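The year I learned to make soup for one

I had been meaning to write about soup since the move, and then the boxes got in the way, and then the cold came in off the river and I found myself making it nearly every night, so I suppose it's time.

When I lived in Hollis I cooked for a crowd. It wasn't always the same crowd, but there were hardly ever fewer than six at the table, and I had the pot to prove it, a great dented stockpot that came from my aunt and took up the whole back of the stove. I never measured anything. If more people came I put in more water and another potato, and if somebody complained it was thin I handed them the bread. That was my entire method for twenty-some years, and I was pretty proud of it.

Then the kids were grown, and I took the job in Clalville, and there I was in a second-floor apartment with a kitchen I could cross in three steps. The first week I made my usual bean soup in my usual pot. I ate it for supper, and for lunch, and for supper again, and I took a jar to Kylie Cartwright downstairs before I'd even learned her last name. (She tells people that's how we met, and that she thought I was selling something.) By the end of that week I couldn't look a bean in the face.

So I had to learn all over again, and I was surprised at how hard it was! You would think you could just divide everything. But an onion is an onion. Half an onion sits in the refrigerator and makes the milk taste funny. A can of tomatoes is the size they decided it should be at the factory, and celery only comes by the armload. I threw out more food in my first two months living alone than I did in any year of feeding a houseful, and it bothered me a good deal. My mother would have had something to say.

What turned it around was a cookbook I found at the library sale, or more exactly one page of it, page 223, which the last owner had written all over in green pen. The recipe was for a barley soup and she had crossed out every number and put in her own. Four cups became one and a half. Two carrots became "1 small." At the bottom she wrote, "Enough for tonight and a cup tomorrow." I don't know who she was. I've thought about her quite a bit, standing there with her green pen, working it out.
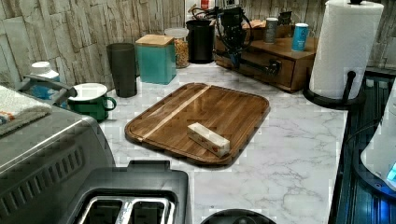 Edmund Żak

The cup tomorrow is the part I'd been missing. I was trying to make exactly one bowl, and one bowl of soup is a miserable thing to make, it scorches if you turn around to answer the phone. But a bowl and a cup will simmer nicely in a small saucepan, and then there's the cup for lunch, when I never feel like cooking anyway. I have a two-quart saucepan with a lid that doesn't quite match and it has done every soup since October.

My barley soup goes like this now. I melt a spoonful of butter and put in the small carrot and whatever onion I've got, chopped fine, and I let them go slowly until the kitchen smells right. Then a handful of barley, and I do mean my hand, yours may be different. Broth to cover it well. A bay leaf. Forty minutes with the lid tipped, and then I look in and usually add a splash of water. Salt goes in at the end. If there's a mushroom in the house I slice it up and put it in halfway, and if there's a bit of leftover chicken, that too.

The other half of the onion gets chopped at the same time and goes in the freezer in a little bag. I know that's not news to anybody who has lived alone for a while, but I had to be told. Aurelia Moser told me, over the phone, in a tone I won't repeat. She has been on her own since her husband passed and she runs that freezer like a bank. She can tell you what's in it down to the last heel of bread. Mine is more of a rumor.

I've also gotten into the habit of going to the market on foot, which keeps me from buying too much, as I have to carry it back up Jiltar Street and that hill is no joke in January. The man at the vegetable stand, Chiến Quách, will sell me two stalks of celery if I ask. He breaks them right off the bunch. I felt so foolish the first time that I bought a squash I didn't want to make up for it, and then of course I had to find out about squash soup, so that worked out fine. Roast it first. I tried boiling it and it tasted like the water a squash had been in.

I do still make the big pot now and then. We had a supper at Hanan Khasawneh's over the holidays, and she has the table for it, so I got the old stockpot down off the top of the cabinet and carried it over wrapped in a bath towel. Bean soup with a ham bone. I didn't measure a thing. People kept coming in with snow on their shoulders and I kept adding water, and it was thin by the end, and there was plenty of bread. I had a wonderful time. I was also glad to come home to the little saucepan, and I didn't expect that.

A few of you wrote to ask whether I'm lonely over here. Some evenings, yes, a little. It's mostly around the time I used to be hollering up the stairs for everybody to wash their hands. But having something on the stove helps with that more than I would have guessed. You stir it, you look out the window, the glass fogs up, and by then it's time to eat.

Next I want to try the split pea, which I've been avoiding because it never knows when to stop thickening. Kylie claims her grandmother made a good one with a little vinegar in it and she has promised to look for the card. If any of you have a split pea that behaves itself in a small pan, please send it along, and tell me how long you soak them. I've heard overnight and I've heard not at all.

January 19, 1999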